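Ticket 765: Hillik shop page, order total changes at checkout
Status: reopened
Product: Lendance cart plugin

Opened by Toon Wouters

The cart shows one total and the payment page shows another. It happens when a customer has 2 or more items from the play food category and goes back to edit the quantity. The difference is always the shipping fee, charged twice. I was told last time that this was a browser cache problem. I have cleared the cache on 4 machines and I don't believe it.
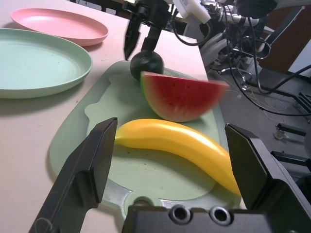 Play food: banana and watermelon wedge on the green board.

Update, Sunday evening

Support asked me to switch off the Olier theme and try again. Did that. Same result. I was then asked to update the plugin, which I had done before opening the ticket, as I wrote in the ticket. The release notes say "improved checkout stability," whatever that's supposed to cover. Tableware orders go wrong too, so I doubt the category has much to do with it.
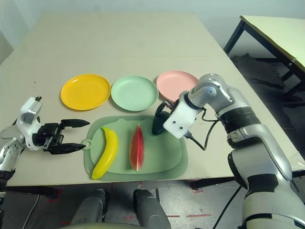 Willy Hendriks replied that the shipping rule probably runs once on page load and again on the quantity change, and asked for the log from line 33 onward.

Log attached. Leaving this open until I see a correct total myself.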